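Swapping a Drive in a Tray: Workshop Notes

Print this page | E-mail this page

Most desktop cases sold for home use hold their hard drives in plastic trays, also called caddies. The tray slides into a bay and locks at the front. Replacing a drive takes a few minutes if the tray is handled correctly. Most of the damage we see at the bench comes from forcing the tray or touching the wrong side of the drive.

Before opening the case

Shut the computer down fully and switch off the power supply at the back. Unplug the cord and hold the power button in for a few seconds. Sleep mode does not count as off.

Copy anything you need from the old drive first. A 414 GB backup over an older USB port can run overnight, so start it in the evening.

Removing the tray

Disconnect the data cable, then the power cable. Pull on the plug body and keep the pull straight. SATA plugs crack when they are rocked sideways. Squeeze the tabs on the tray and draw it out level. If it stops partway, push it back in and look for a cable caught on the rail.

Hold the tray by its rails or tabs. The green circuit board on the underside of the drive should not be touched, and neither should the gold contacts in the connector. Skin oil on the contacts causes intermittent faults that are slow to trace.
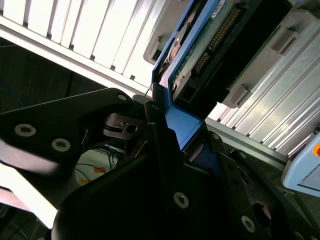 Drive in a blue caddy, circuit board and connector pins exposed.

Check the connector housing under a good light. Dust can be cleared with a soft dry brush. Do not scrape the contacts with a blade or an eraser.

Fitting the new drive

Some trays grip the drive with pegs and some use screws. Use the screws supplied with the tray. A screw that is too long can damage the drive body. Start every screw by hand, then snug them in turn. Stop when the head seats - the threads in a drive strip easily.

Slide the tray in until it clicks. Connect power and data, close the case, and check that the drive is listed in the setup screen before installing anything.

Storing the old drive

Use an antistatic bag, closed with tape. Write the month and the contents on the tape, for instance "February, photos." Keep it on a low shelf, away from radiators.

Comments (3)

Akinyi Nyanda: My Stiltov case has trays with rubber grommets. Two had gone hard and the drive buzzed. New grommets fixed it.

Kamlesh Katiyar: Does the peg type hold a 2.5 inch drive?

Shabani Laizer: @Kamlesh, only with an adapter plate. Mine came from Barna.

Related tips
Sorting small screws in a parts tray
Cleaning case fans and dust filters
Labeling cables behind a desk
Choosing a bit set for small electronics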